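Skatano opens hand-guided robot training to outside firms

6 May 2019 – Skatano today opened its two-armed training bench to small manufacturers that want to find out whether showing a robot a job is any quicker than programming it. The company is making no promise that it is.

An operator steers both arms by remote control and repeats one task, pulling a handle or moving a block, up to 200 times.

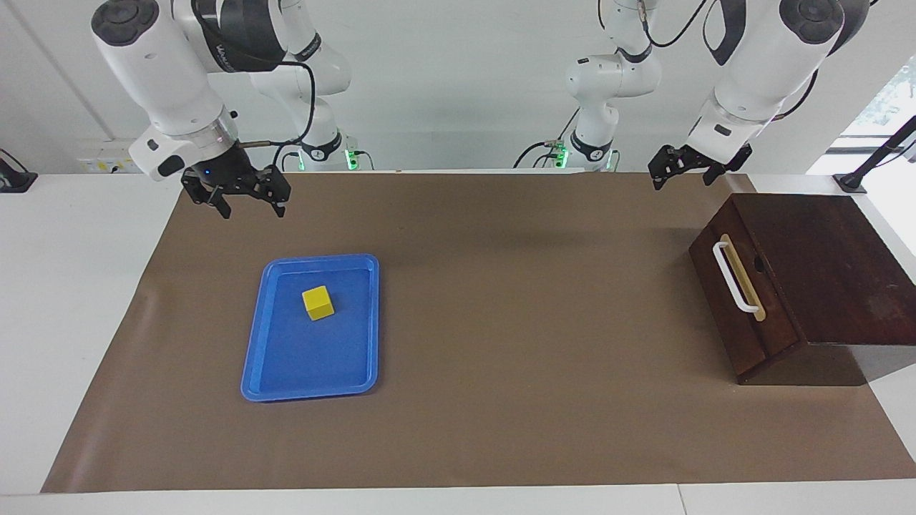
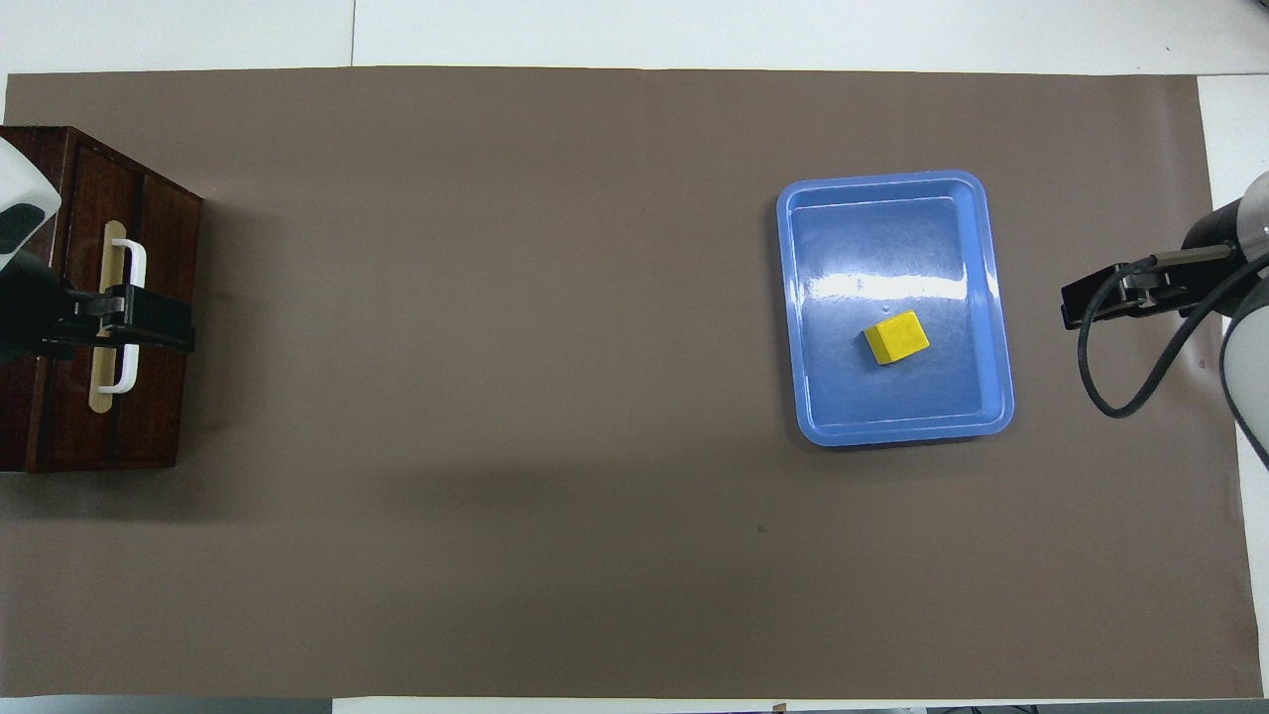
"We have heard 'teach it in an afternoon' too often," said Marwa Filali, who runs the bench. "Our last task took 14 days, and I would not leave it alone with a customer's parts yet."

Three firms have booked time so far. Skatano will publish every failed run in December – including those its own sales staff would prefer to skip.

Press contact: Abenezer Feyisa, Skatano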